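Grornavel寄宿公寓床铺及软质用品安全检查表(附检查意见)

适用范围:二层、三层住宿房间的床铺、毯类、被褥及临时放置于床面的衣物
检查方式:入室目视检查,并对织物接缝、填充部位及标签进行手触核查
登记系统:Cimis后勤登记平台
检查月份:8月

一、检查说明

本表依据公寓床铺用品管理办法编制,用于记录住宿房间内软质用品的摆放、完好程度及与热源、电源的间距。各项结论分为“合格”“需整改”“待复查”三档,凡结论不为“合格”的项目,须在意见栏写明情况和处理要求。检查意见应当以入室时所见为准,不得以住宿人员事后说明代替。

入室时间统一安排在上午,检查前由楼层值班台通知到房间。检查期间检查员可以翻开床面织物核对标签和接缝,但不得打开住宿人员的抽屉、箱包和密封收纳袋。床面衣物经核查后放回原处,由住宿人员自行折叠归位。

本次检查沿用上一版表格,仅在第三部分增加“床面堆放”一项。新增项目参照Skakeck分部已使用的条目,措辞略有调整。

二、床体及周边环境

2.1 床架稳固,横档和连接件无松动
结论:合格
意见:手推床头及床尾各一次,床架无异响。床脚防滑垫齐全。

2.2 床垫平整,与床架四边贴合
结论:合格
意见:床垫靠墙一侧略有移位,已当场推正。床垫边缘缝线完好,翻面标记仍可辨认,下次翻面时间由楼层值班台登记。

2.3 床面织物与取暖设备的水平间距不小于1,000毫米
结论:合格
意见:房间取暖设备位于窗下,目前停用。启用前须再次测量,测量时以毯子下垂部分的最外缘为起点,不以床架边缘为起点。上一轮检查中有房间按床架边缘测量,记录已退回重填。

2.4 床面织物与墙面插座的间距不小于300毫米
结论:待复查
意见:床头一侧插座与床沿的间距符合要求,但毯子展开幅度较大,住宿人员铺床习惯不同,织物边缘可能移至插座附近。复查时应当在床铺整理完毕的状态下再测一次。

2.5 床边通道畅通,床沿织物不拖至地面
结论:合格
意见:通道一侧毯边未触地。提醒住宿人员夜间起身前先将毯边收回床面,避免绊脚。

2.6 床头照明灯具固定可靠,灯罩未接触织物
结论:合格
意见:灯具为壁装,灯臂转动范围内无悬挂物。

三、毯类、被褥及床面衣物

3.1 毯子表面完好,无破洞、烧灼痕迹和大面积脱绒
结论:合格
意见:毯子翻开检查,正反两面均未发现破损。毯子绒面较厚,检查时应当逆绒向抚过一遍,细小的勾线仅凭目视不易发现。

3.2 毯边包缝牢固,无脱线
结论:合格
意见:毯子浅色包边与桃红色毯面相接处有一道细缝线,沿线手触检查,无断线。包边转角受力较多,洗涤后应当优先查看。

3.3 床面堆放(本次新增)
结论:需整改
意见:床面中部有浅粉色绗缝软物一件,未展开,未折叠,聚成一团置于毯面。按照新增条目,填充类软物在白天应当展平铺放、折叠放于床尾或收入柜内。成团放置时内侧不易通风,其中如夹有硬物或尖锐物品,坐卧时存在压伤、刺伤风险。 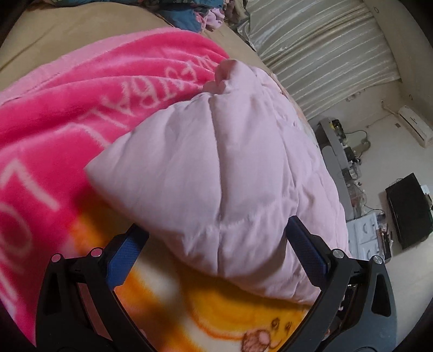

图1 床面中部成团放置的浅粉色绗缝软物,后方为桃红色毛绒毯(对应第3.3项)

3.4 绗缝接缝完整,填充物无外露
结论:合格
意见:绗缝类软物的主要核查部位为竖向长缝与横向缝线的交会处。该处布料容易起皱,皱褶会遮住脱线,应当用双手将两侧布面向外展平后再看。本件展平后缝线连续,未见填充物外露。顶部卷折的一角同样翻开查看,布面无磨损。

检查员填写本项时,不宜将缝线旁的细小褶皱记为破损。褶皱与开线的区别在于针脚是否连续,记录时须写明“针脚连续”或“针脚中断”,不得仅写“有皱”。

3.5 填充分布均匀,无结块
结论:合格
意见:各绗缝分格按压后均能回弹,手感一致。如在潮湿季节发现局部发硬,应当送洗衣房重新烘干,不得在取暖设备上直接搭晾。

3.6 床面软物中未夹带硬物、尖锐物品、电池及带电器具
结论:合格
意见:绗缝软物内侧及下方逐层翻查,未发现夹带物品。发夹、别针、充电器等小件应当放入床头收纳盒。住宿人员在床上给移动设备充电的,按照第五部分第三条处理。

3.7 织物标签齐全,成分及洗涤符号可辨认
结论:待复查
意见:毯子标签文字磨损,洗涤符号尚可辨认,成分一栏无法确认。待住宿人员提供购买凭证,或由洗衣房按照最低档温度处理。登记时在Cimis中选择“成分未确认”,不得凭手感填写纤维名称。

3.8 印花区域无起皮、无粘连、无异味
结论:合格
意见:见图2。印花毯面经手触检查无起皮。大面积印花的毯子折叠存放时,印花面应当向外,避免长时间相互贴压。

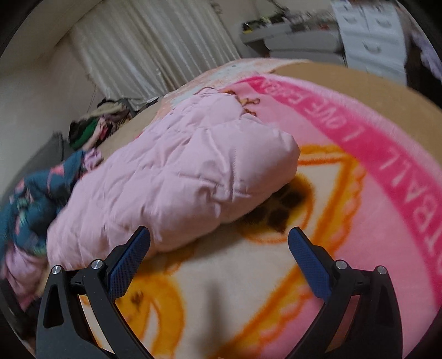
覃慕岚
住宿安全与卫生检查员

毯面桃红色宽边内印有白色大写英文字母,弧形排列,内侧为奶油色底和橙色粗线卡通轮廓。浅粉色绗缝软物压在毯面上,覆盖了部分毯面,因此第3.8项须将其移开后再作检查。检查员在同类情况下应当照此办理,未移开覆盖物的,结论一律填写“待复查”。

本人对第3.3项的意见补充如下。床面成团放置软物属于摆放问题,不属于用品损坏,整改要求以折叠归位为限,不收取费用,也不影响房间评级。各楼层在口头告知时应当将这一点讲清楚。上一轮检查后,有住宿人员误以为“需整改”即须更换用品,自行购买了新毯子,旧毯子随后占用走廊柜,造成新的堆放问题。

另有一点供登记人员注意。绗缝外套与薄被在成团状态下外形接近,登记类别直接影响存放位置:外套挂入衣柜,薄被放于床尾或被褥格。未展开确认领口、袖口之前,登记名称统一写作“绗缝软物”,确认后再行更改。本次登记按此执行,更改由楼层值班台在复查时完成。

四、折叠、存放与洗涤要求

4.1 毯子
毯子每日整理一次,四边拉平,床沿下垂部分两侧一致。白天不使用的,沿长边对折后再三折,置于床尾,叠放高度不超过300毫米。毛绒面容易附着碎屑,折叠前应当在室内通风处抖开,不得在窗外抖动。

4.2 绗缝外套
干燥的外套使用宽肩衣架悬挂,拉链或扣件闭合至上端,口袋清空。外出淋湿的外套先挂在浴室外侧的晾杆上,完全干燥后方可入柜,不得直接放在床面或毯面上。

4.3 薄被及其他填充类被品
折叠时先将空气缓慢压出,不得跪压或以重物压平。需要长期存放的,使用透气收纳袋。真空袋仅限换季使用,存放时间以45天为限,到期应当取出展开。

4.4 送洗
毯子与绗缝软物分袋送洗,每袋附Isah洗衣房送洗单一张。桃红色、橙色等深艳色织物与浅粉色织物不得同袋。首次送洗的印花毯须在送洗单备注栏写明“首次”,由洗衣房在背面边角处做掉色试验。

4.5 取回
取回时由住宿人员当面核对件数、包边和绗缝线。离开柜台后提出的脱线问题,由公寓与洗衣房共同查看,查看期间织物留在柜台,不得带回使用。

五、整改与复查

第一条 第3.3项由住宿人员在检查当日完成。折叠归位后通知楼层值班台,值班台入室确认并在Cimis中关闭该项。

第二条 第2.4项、第3.7项列入下一次复查。复查时第2.4项须附测量数值,以毫米为单位,不得填写“足够”“较远”等词语。

第三条 在床面上为移动设备充电,或将电器线缆压在毯子、被褥下方的,检查员应当要求立即断电并移开,同时填写单独的用电记录。本次检查未涉及该类情形,条文保留。

第四条 连续两次检查同一项目均为“需整改”的,由楼层值班台约住宿人员当面说明要求,必要时协助调整收纳空间。柜内空间确实不足的,可以申请床下收纳箱,箱体高度须低于床架横档,箱盖应当能够闭合。

第五条 对检查结论有异议的,可以在结论告知后向值班台书面提出,由另一名检查员重新入室。重新检查以当时所见情况填写,原记录予以保留,不作涂改。

六、本次结论汇总

合格:2.1、2.2、2.3、2.5、2.6、3.1、3.2、3.4、3.5、3.6、3.8
需整改:3.3
待复查:2.4、3.7

总体意见:床体及周边环境符合使用要求,毯子和绗缝软物完好,可以继续使用。床面中部堆放须按第五部分第一条处理。标签成分未确认期间,毯子不得高温烘干。

七、填表注意事项

(一)意见栏使用黑色或蓝色墨水笔填写,电子版与纸质版内容应当一致。单项意见以100字为宜,内容较多的另附页,并在附页右上角注明项目编号。

(二)颜色按肉眼所见填写常用名称,如浅粉色、桃红色、奶油色,不使用商品宣传用语。同一件用品在不同项目中应当使用相同名称。

(三)印花文字被遮挡或卷入褶皱的,仅登记能够辨认的部分,不补写、不推测完整词句。

(四)照片编号与项目编号一并录入Cimis,照片随纸质表格存入楼层文件柜。

(五)Skakeck分部借用本表时,应当将第2.3项和第2.4项的间距数值与该分部现行规定核对后使用,核对结果抄送Grornavel后勤办公室。

楼层值班台签收:________
复查检查员签名:________
复查结论:□ 合格 □ 需整改 □ 待复查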